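In Defence of the Silly Keyboard

I typed on grey for most of my working life. Grey keys, grey case, a grey patina on the space bar that I preferred to think of as character. The Suvon office in Clundton handed them out with the lanyard, and if yours died you got another from the cupboard, pre-crumbed.

So I was prepared to be snooty about the pastel keyboard. It looks like something you'd be served at a christening. Grown adults with mortgages are paying $109 for one, then another 40 for a tray of keycaps in a slightly different pistachio, and discussing the result in the tone my uncle kept for outboard motors.

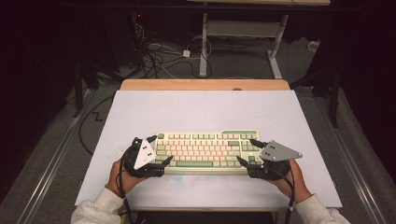
The case for pink

Then I used one for a fortnight, and I regret to report that I was cheerful. Pink letters, green everything else. It's very hard to write a nasty email on it. I got as far as "as per my previous" and felt like I was swearing in a gelato shop.

There's a practical argument too, if you need one for your partner. When the letters are one colour and the modifiers another, your eye finds the edges of things. I stopped hitting Caps Lock by accident, which the folks at Gough had come to regard as my house style.

What I won't defend is the shrinking. The compact crowd will tell you that you never touch half those keys, and they're right up until the afternoon you need one and have to hold down two others to summon it.

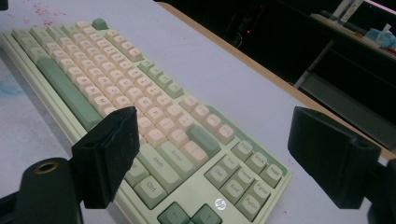 Give me the block with Home and End on it, where my hand already knows to go. I'll even keep ScrLk, a key I've pressed maybe twice on purpose, for the same reason I keep the fondue set. Desk space is the usual objection, but my desk at Treltus had room for 200 unread journals and a dead fern, so I reckon it could manage Pause.

Buy the sage one. Buy the peach. Just wipe it down now and then, as cream shows everything and my lunch is mostly beetroot.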